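Flesus Planner 2
Motion planning for two-arm cells

Flesus Planner takes a goal pose for each arm and returns a joint trajectory checked against the cell model and against the other arm. Shelves, posts and wall panels are entered as boxes or meshes. Replanning starts when a tracked object moves more than 14 mm.

Reaching under a shelf board is handled by the confined-space mode, which limits wrist height for the whole approach. The left arm has its gripper at the lower level, next to the first of four yellow sponges. 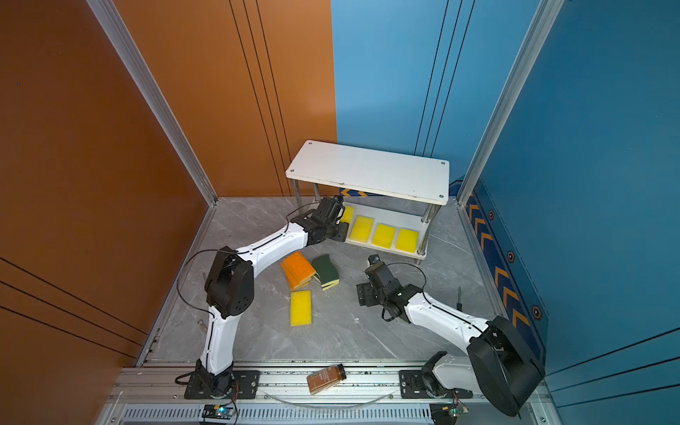
Requirements
64-bit Linux, 400 MB disk space, one free USB port per arm. Calibration files from Planner 1 must be converted before import.

Order no. 3107. Licensed per cell by Seidel. Integration questions: Lutz Fuchs.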